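Module 4: Surface Gloss and Clear Finishes on Timber
Carkstead Furniture Technology, course handout
Revised 7th June

4.1 Scope

This handout covers how clear coatings change the way a timber surface reflects light, how gloss is specified, and how the sheen of a finished panel is checked before it leaves the shop. Color matching and stains are dealt with in Module 5. Read the section on film build in Module 3 first, as the terms are used here without being defined again.

4.2 Specular and diffuse reflection

Light that reaches a coated surface divides at the boundary between air and film. A small part is reflected at once. The remainder enters the film, reaches the wood, and is partly absorbed and partly scattered back out. The first part carries no information about the wood and takes the color of the light source. The second part carries the color and figure of the timber.

Specular reflection leaves the surface at the same angle at which it arrived, measured from the normal. Diffuse reflection leaves in all directions. A smooth film gives mostly specular reflection at the boundary. A rough film spreads the same light over a wider range of angles, so the highlight becomes larger and dimmer and its edges become soft.

The amount reflected at the boundary depends on the angle of incidence. For a typical clear coating with a refractive index near 1.5, it is 4 percent at normal incidence. It rises slowly at first and then steeply as the angle approaches grazing. A panel that looks dull from overhead can therefore show a strong sheen when viewed along its length toward a window.

4.3 Matting agents

Gloss in a clear coating is usually lowered by adding fine silica. As the film dries it shrinks, and the particles leave a slight texture at the surface. Three points matter in practice:

Settling. Silica drops to the bottom of the can. Material taken from the top of an unstirred can dries glossier than its label. Stir with a flat paddle and lift from the base. Do not shake waterborne products.

Film thickness. A thick coat buries more of the matting agent and dries glossier than a thin one. Runs and overlaps show as bright lines for the same reason.

Clarity. The particles scatter light inside the film as well as at its surface. Several matte coats over a dark timber give a gray cast. Build with gloss and use the matte product for the last coat only, where the data sheet allows it.

4.4 Specifying gloss

Gloss is stated in gloss units (GU) at a given angle. A figure with no angle is incomplete. The 60 degree geometry is used for most furniture work. The 85 degree geometry separates low-sheen finishes better, and the 20 degree geometry is kept for high gloss.

Course designations at 60 degrees:
Matte: below 10 GU
Satin: 25 GU
Semi-gloss: 36 GU and above, to 70 GU
Gloss: above 70 GU

Satin has a tolerance of 5 GU either side. Values between the satin limit and 36 GU are recorded by number only. Suppliers set their own bands, and the word "satin" on a label is not a measurement.

4.5 Visual assessment

A meter reads a small area. Visual assessment covers the whole panel and finds faults that a meter misses, such as dry spray, sanding scratches and patchy absorption. Place the panel flat, use one broad light source, and move the head slowly so that the highlight travels over the full surface. Record the edge of the highlight as sharp, soft or broken.

On pale timbers, contrast between grain and ground is low to begin with. A fairly small amount of boundary reflection is enough to hide the figure. Assess grain and sheen from two different positions. 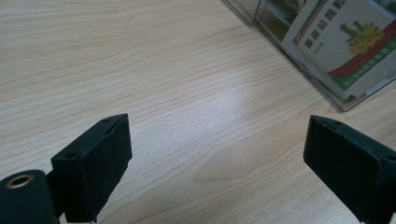
Fig. 4.1. Reflected light washing out part of the grain on a pale wooden tabletop.

The hidden grain returns when the viewing angle moves away from the specular direction. Do not record it as bleaching or blush until it has been seen from at least two sides.

4.6 Practical exercise

Each group prepares three panels from the same board, using Strobel clear base and Modix matting paste in the proportions posted in the Mivia workshop. Sand to 240 grit before the first coat. Denib with 300 grit between coats and remove all dust.

Take five readings on each panel along the grain and five across it. Report the mean for each direction separately. Readings across the grain are normally lower on open-pored timbers.

Submit the readings, the wet film thickness for each coat, and one paragraph on any difference between the meter values and the visual record. Work is due before the December assessment.

Further reading: Module 3, sections 3.2 and 3.5; product data sheets in the finishing room binder.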